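Feb 23, 2019
Bench log, adhesives. Wallcovering paste, peel and re-wet series.

Continuing from the October batch. Purpose is still to decide whether the Hirano starch paste can replace the Likositz cellulose for heavy printed papers on sealed board. Second question is whether the lap seams need a separate adhesive.

Dark-ground prints are the ones that matter for seams. Large repeat, brown ground, white flowers:

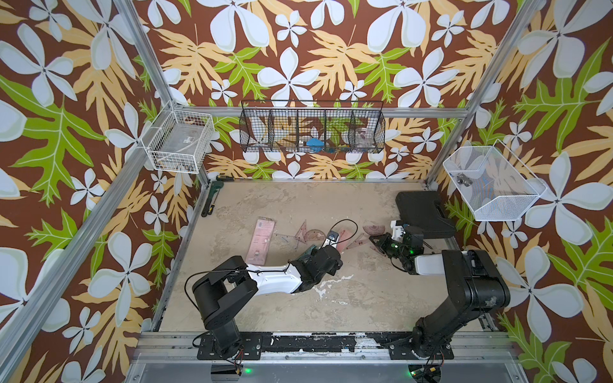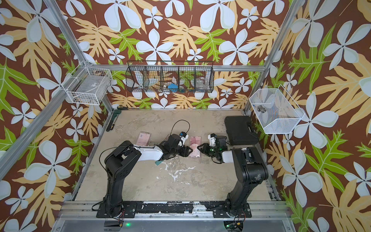
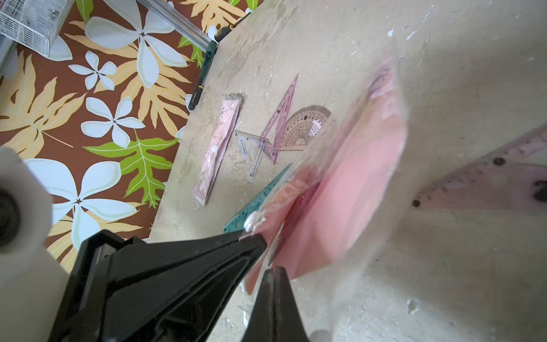 Mixing

Both pastes made up with tap water left to stand overnight. Starch cooked, strained twice, cooled under film. Cellulose sprinkled in cold and left until no grains were visible on a glass slide. Viscosity of the starch batch at use was 3475 mPa·s, spindle 6. Cellulose not measured, the spindle was in the solvent bath. Will repeat with a fresh batch and write the number here.

The starch skinned over during the break. Skin removed, not stirred back in. Last time I stirred it back in and got lumps under strip 2, which were then read as bubbles. Disregard the bubble column for that strip in the October sheet.

Application

Sealed board, one coat of the Osmont primer, cured. Strips pasted on the back, folded paste to paste, rested, hung with a lap at the joint. Lap is wider than I would use on a wall but the clamp needs something to hold.

Starch slides well and allows repositioning for longer than the data sheet says. Cellulose grabs sooner. With a big pattern this matters, as the match usually has to be corrected after the first smoothing.

Squeeze-out wiped with a damp sponge in one direction. Starch residue dries matte and shows on the brown ground at a low angle. It does not show on the white parts. Cellulose residue not visible on either.

Peel

Pulled at 90 degrees, constant speed, Retbridge fixture. Starch at the lap: mean 219 N/m. Failure was in the paper, with backing left on the board along most of the strip. Cellulose at the lap: lower, and failure at the interface. I am not entering a mean for the cellulose until the second clamp is checked. It slipped on one pull and possibly on the one before it.

Face of strip to back of strip is the weak joint for both pastes, as expected. The ink layer sheds water. Light abrasion of the lower edge before pasting helped the cellulose and made no difference I could measure to the starch.

Re-wet

Wet cloth laid over each strip under film. Starch releases cleanly once the water gets through, but the print slows it down considerably. Scoring the face first fixes that and ruins the sample for anything else. Cellulose released without scoring, and the board could be reused after a wipe.

Bradley Dobson asks whether a biocide is needed in the starch if it is used the same day. My view is no for the paste pot and yes for the wall. Jar with no biocide set aside on the lower shelf, lid loose, label facing out. Do not discard.

Open items

- Cellulose viscosity, same spindle.
- Replace jaw faces on clamp 2, then repeat the cellulose pulls.
- Lap seams with the starch thinned slightly, to see if the matte residue goes away.
- Order more primer. The open tin is nearly done and has a crust at the rim.

Back to top | Contact the bench | © 2019 Adhesives workshop notebook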